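The baker who came back to rye

When I arrive at the bakery in Gurambridge it is 4 in the afternoon, and the owner is washing the long table where the loaves are shaped. She does not want her name in the article. "Write only the baker," she says. "People here know me by the bread."

She was born in Zisia, where her grandmother baked once in two weeks in an oven shared by the whole street. Rye was the everyday bread and wheat was for weddings. As a child she did not like it. "It was sour, it was dark, it stuck to the teeth. I wanted the white bread from the shop, with jam."

At 19 she left home and worked in a hotel kitchen, later in an office, and for many years she did not bake at all. I ask what brought her back to it. She thinks for a while and dries her hands.

"My mother sent me a piece of the old starter, dried, in an envelope. It looked like dirty paint. I put it in a glass with warm water and flour, and on the third day it smelled like my grandmother's kitchen. I was standing there in my coat, I was late for work, and I did not go."

The first loaves were bad, as she tells it. The flour she could buy in town was too fine and the bread came out like clay. Then she found a small mill in Swai that grinds rye more coarsely, and she still drives there herself every September, when the new grain comes, to taste and to talk with the miller about the rain. In a wet summer the grain can begin to sprout on the stalk, and the dough then becomes sticky inside even after a long baking. In such a year she uses less water and makes the starter more sour.

I wanted to know how she explains this to customers who expect the same loaf every time. "I tell them it is a plant," she says. "Some understand. Some go to the supermarket, and it is also fine."

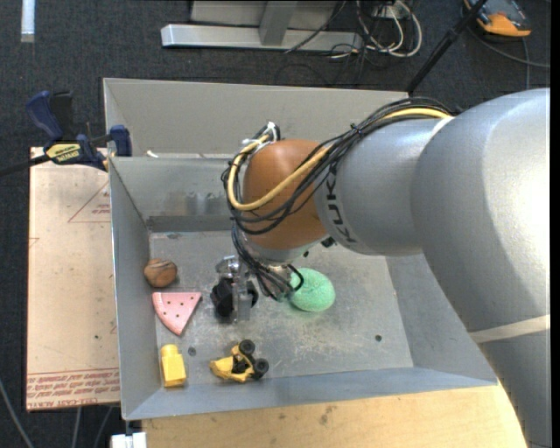

Money is a subject she speaks about openly. The oven was bought second-hand from a pizzeria called Villex that was closing, and she paid 2,000 for it, plus the transport. It is too small. She bakes in four rounds through the night, and the last one comes out when the first customers are already at the door. A bigger oven would let her sleep longer, but the floor of the shop would need to be made stronger, and the building is not hers.

There are 11 kinds of bread on the board behind the counter, although she says she would be happy with three. The caraway loaf is there because the older people asked for it. The one with dried plums began as a mistake with an order and stayed.

Does she eat the white bread with jam now? She laughs at this. "On my birthday. And then my stomach is angry with me until the evening."

Before I leave she shows me the starter, which lives in a clay pot under a wet cloth. She feeds it before she goes to bed and again when she gets up. Her mother, who is still in Zisia, lost her own starter last winter, when the kitchen froze. So the baker dried a spoonful on a sheet of paper, put it in an envelope and sent it home. It needed nine days in the post, and her mother called to complain that it was more sour than before.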